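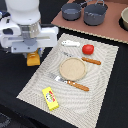 Gruvico to Open Home Textiles Department at Prustmont Store

PRUSTMONT, Sunday, August 18, 2019 — Gruvico, the home furnishings retailer, today announced that its Prustmont store will open a new department for curtains, blinds and table linens. The department takes up the second floor and will carry 154 fabrics from stock, including 37 blackout and thermal linings.

Customers may order made-to-measure curtains in widths up to 35 feet. Orders are sewn in the company's own workroom on Chae Street and are normally ready within 4 weeks. Home measuring visits are free of charge inside the Prustmont delivery area.
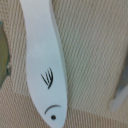
White fish-shaped piece with simple black markings.

The store will also be the first Gruvico location to stock the full Grotex range of roller and Roman blinds, which was added to the company's catalog in April.

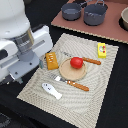 Fabric samples may be borrowed for up to a week with a refundable deposit. Existing customers with open curtain orders do not need to take any action — their orders will be transferred to the new department and delivery dates will stay the same.

Media inquiries should be directed to the Gruvico press office in Prustmont.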